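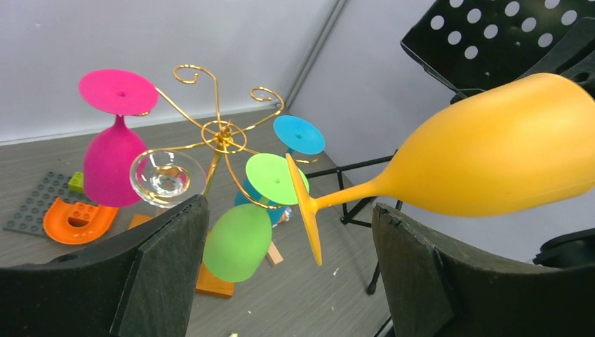
The trial ran for 22 days, and Kristóf Oláh was paid for each of them. Wornix had sent the arm in two crates with a laminated card of instructions and a form to fill in every evening. The form had a box for faults and a much bigger box for comments.

He wrote for a trade paper that hotel managers read, or at least received. His editor wanted 1000 words on whether a small hotel could hand its glassware to a machine. The arm was called the Okach. The software that told it what to do was called Collet, and you paid for that by the month.

On the first evening he put "Slow" in the big box. On the second he put "Still slow". The third evening he forgot.

The woman from Wornix rang at four in the afternoon. Her name was on the form but he had never been able to read the signature.

"You've written slow," she said.

"It is slow."

"Compared with what?"

He thought about it. His mother had worked the bar at the Lakora for most of his childhood, and she could hang up a glass without looking at it, talking to someone over her shoulder. She never seemed to be working. At the end of the night the glasses were all up and she had her coat on.

"Compared with a person," he said.

"A person goes home."

"Yes," said Kristóf. "That's why they're quick."

She laughed, and then she asked him to please use the fault codes.

He did use them after that. Code 4 was a missed grip. Code 9 was a stop with no cause given. In the second week there was a run of nines, always after lunch, and he sat on an upturned crate with his sandwich and waited for the arm to make up its mind. He found that he had started talking to it. He told it about the Lakora, which had been a bank first and was flats now, and about the cellar steps.

On the last evening he turned it off and did the job himself. He held a glass by the stem, felt for the gap with the foot and let it drop into place. It took a couple of seconds. He did another, looking at the window this time, and missed.

The article came out in January. He said the Okach was careful and dear and would suit a place with long, empty nights. The editor cut it in half and gave it a headline he didn't like. Wornix sent a courier for the crates, and a week later an invoice for 2000, which was a mistake, and which took him until spring to get cancelled.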